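Weekend lunch cook wanted at Disitz (part-time, starts January)

Hi! I'm Gheorghița, I run Disitz, the little soup and sandwich counter on the corner across from the Turken building, and I need another pair of hands.

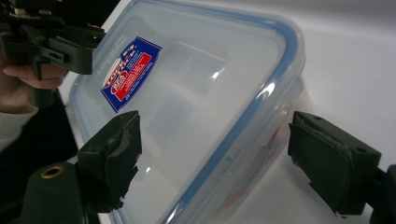
We're open for lunch every day but the weekends have gotten away from me. On a busy Saturday-type crowd we'll do 200 bowls, and right now that's me on the stove and Ottavio Russo on everything else (he's wonderful, he's also going back to school after the holidays, so you see my problem).

What you'd be doing: coming in early, getting two soups going from my recipes, prepping the sandwich fillings, and then working the line with me until we run out. After that we clean up, put away and label whatever's left, and eat something ourselves. I'm a bit of a bear about labels. Date and contents on every lid, please, even if you're sure you'll remember!

You don't need culinary school. I didn't go either, I learned in my aunt's kitchen and then at a hotel where everybody yelled. I do want someone who has cooked for a crowd before, and a church supper or a summer camp counts. You should be okay lifting a full stockpot with help, okay on your feet for a whole shift, and okay with onions. So many onions. If you don't have your food handler card yet I'll pay for the class, but you'd have to finish it before your first shift.

The hours are 2 shifts a week, both on the weekend, seven in the morning to three in the afternoon. I know that rules out a lot of people and I can't really move it. Pay is hourly and we'll talk numbers when you call, plus an even split of the tip jar, which has been roughly $70 a shift lately for each of us. Lunch is on me and you can take soup home.

One thing about the space: the kitchen is small. Three people and it's a dance. There's no dishwasher apart from whoever is closest to the sink, me included.

To apply, come by after the rush, or write to me care of the shop with a few lines about what you like to cook and where you've done it. No formal resume needed. I'm going to pick 3 people to come in for a paid trial shift, and I'll let everyone else know either way.

Gheorghița Ciobanu
Posted November 6, 2019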